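Rinsing produce when the building is under a boil-water notice
3 min read

Posted 3/23/25

Our residence on Zarei Street was placed under a precautionary boil-water notice after a main was repaired. The notice states that tap water must be boiled before drinking, and it makes no mention of fruit and vegetables that will be eaten raw. I prepare a shared lunch for 16 residents, and most of it is salad. May I rinse the vegetables under the tap and then dry them, or is boiled water required for that as well? I would also like to know what should be done with the ice maker and the faucet filter once the notice is lifted. The management office at Flustedden referred me to this page.

Marisol, Zarei Street residence

Desta Tefera

Treat the rinse water exactly as you would treat drinking water. Any vegetable that will be served raw should be washed in water that has been boiled and cooled, or in bottled water. Drying does not make tap water safe, and neither does peeling after a tap rinse, as the knife carries water from the skin to the flesh.

The procedure we give to shared kitchens is as follows. Bring the water to a full rolling boil and hold it there for one minute, or three minutes at high elevation. Let it cool in the pot with the lid on. Wash your hands with soap and boiled or bottled water, and clean the container that you intend to use for rinsing. Do not fill the sink itself and soak the food in it. Pour the cooled water over the vegetables in a clean bowl or colander, rub firm items such as carrots and radishes with a clean brush, and discard the water.

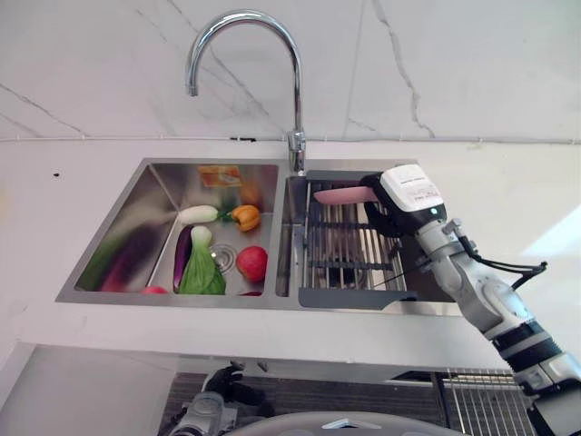
Residence Kitchens Team, Iltel Tenant Services

Root vegetables sold with their tops should have the leaves removed before rinsing, as soil collects where the stem meets the root. Peppers should be rinsed whole and then cut. Packaged items should stay closed and be kept away from the rinse water. Greens labeled as washed and ready to eat may be served without further rinsing, provided that the bag has been kept cold and is within its date.

Vegetables that will be fully cooked are less of a concern. A soup or stew that reaches a rolling boil for one minute meets the same standard as the water.

When the notice is lifted, run every cold faucet for 10 minutes, beginning with the one nearest the point where the line enters the building. Empty the ice bin, discard the ice, wash the bin, and throw away the first three batches that the machine produces. Replace the faucet filter cartridge. If your local utility gives longer flushing times, follow the utility.

R. Zesameck

I would simply serve a cooked dish until the notice ends. In January our building had the same thing and we made lentil soup for the whole period. No one complained to the office.

Building 70, second floor

The answer above regarding rinsing is correct. I would add that the dishwasher should be checked before it is trusted. Many household models are acceptable only if the final rinse reaches 150 degrees or there is a sanitizing cycle. Ours did not qualify, and the manual was the only place where this was stated. We washed by hand and then soaked the dishes for one minute in a gallon of water with a teaspoon of plain, unscented household bleach, and let them air dry completely.

Please also post a written sign at the faucet. Residents who were away when the notice was delivered will not have seen it.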